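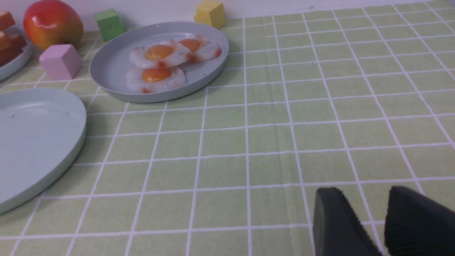
Ticket 2045 -- right wrist cam: grasp planner picks rim instead of egg, then stalls in pre-grasp
Status: open, workaround in place
Component: perception / grasp planning
Reported by: Myung-ja Maeng
Stack: Zernov planner, Ultitz segmentation node, Stendano arm driver

Summary
Task is "move one egg to the empty plate." Right hand goes to pre-grasp over the egg plate, fingers open, then sits there until the 77 second watchdog kills the run. No fault from the driver. Left arm parked the whole time.

Repro
Green check tablecloth, three eggs stacked close on the egg plate, mango and blocks left where they are. Start from home. Fails every time with the eggs touching. With the eggs spread apart it mostly goes through.

Log, trimmed
[perception] masks: plate, plate, plate, mango, block, block, block, egg
[perception] egg mask confidence ok
[planner] candidate 1 rejected: width over limit
[planner] candidate 2 rejected: width over limit
[planner] candidate 3 rejected: contact on plate
[planner] candidate 4 rejected: contact on plate
[planner] no candidates, requesting new view
[planner] waiting on view
[planner] waiting on view
[watchdog] timeout, abort

Note the masks line. One egg. There are three. Segmentation is merging the whole stack into a single blob, so of course it's too wide for the fingers, and the only thing left narrow enough is plate rim.

Update, 9:40
Tried the obvious stuff.
Restarted the segmentation node. Same.
Dropped the merge threshold one notch. Got two eggs, the lower one came out alone and the two at the back stayed glued together. Better but then the tablecloth started showing up as objects. Little squares. Got a mask called "block" on bare cloth twice. Put it back.
Turned off depth smoothing. No change to egg count, rim edges got noisier.

Update, 10:15
So there's two bugs here I think.

A) merge. Eggs overlap, whites run into each other, the depth step between them is tiny. The yolks are easily the strongest thing in the color image and we use them for nothing. Lungu branch had a seed-point option, feed it color peaks and split the mask around them. Never got merged to main as far as I can tell. Can somebody point me at it.

B) the wait. Planner asks for a new view and nothing answers. Checked the topic list, the view service is not up in this launch file. It's in the two-arm launch, not in the right-only one. So the planner is waiting on somthing that doesn't exist and has no timeout of its own. That's the bad one imo, A is just tuning.

Update, 11:05
Added the view service to the right-only launch by hand. Planner now gets its answer, wrist moves off to the side, looks again, still one egg, asks again. Loops. Watchdog gets it in the end. So B is fixed for missing service but needs a retry cap too. Setting the cap to 4 locally.

Also -- the fingers show up in the wrist image, bottom right, and the self-mask doesn't fully cover them. Dark edge of the taller finger leaks through. Doesn't seem to matter for this ticket but it will the first time we put something dark next to the plate. Opened 879 for that, don't fix it here.

Update, 1:30
Found the Lungu option. Flag is split_on_seeds, off by default. Cherry-picked, built, had to change one include path. On the saved image:

masks: plate, plate, plate, mango, block, block, block, egg, egg, egg

Picks the lower egg first. Candidate width under limit, approach from the open side of the plate where there's no food. Planner accepts. Offline only so far, have not run it on the arm.

Worry: the mango goes red to orange to yellow with a shiny spot on top and the seeding might cut it in half. It didn't on this image. Somebody should try it turned the other way.

Workaround until this lands
Spread the eggs before starting. Or use the two-arm launch with the left arm disabled, the view service comes up there.

To do
- run seed split on the arm, eggs stacked
- error out when view service is missing, don't wait
- retry cap as a param, not hardcoded like I have it now
- mango turned around, toast plate fully in view, check mask counts
- put split_on_seeds in the default config if all that holds

Leaving this open. Patch is on my branch, egg-split, don't merge yet, the cap is still hardcoded and I left a print in the callback.

Myung-ja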